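Kondance Kitchen Helper - Set-up Guide
Section 3: Your first practice chores

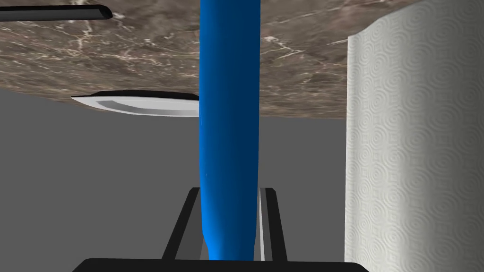

Can a machine do the kitchen chores yet?
Some of them, and it's a joy when they go well - but it still needs you to set out the work and stay nearby.

Start in simulation. Mistakes cost nothing there, so be bold!

1. Open the Practice menu and choose Kitchen Worktop.
2. Pick one object and set grip force to 10.
3. Run the lift 70 times. Leave the settings alone until the run ends.
4. Open the results page and replay every failed lift.
5. Raise the force one step and run it again.

Note: Smooth, rounded things are harder than they look. Issa Saliba on our test bench ran 1000 practice lifts before moving on to plates, and loved every minute.

Caution: Good scores in simulation don't carry straight over to a real worktop. Keep glass and knives well away for the first week.

6. When you're happy, save the run and go to Section 4, Wiping and Stacking.

If error 3079 appears, close the gripper fully and restart from step 1.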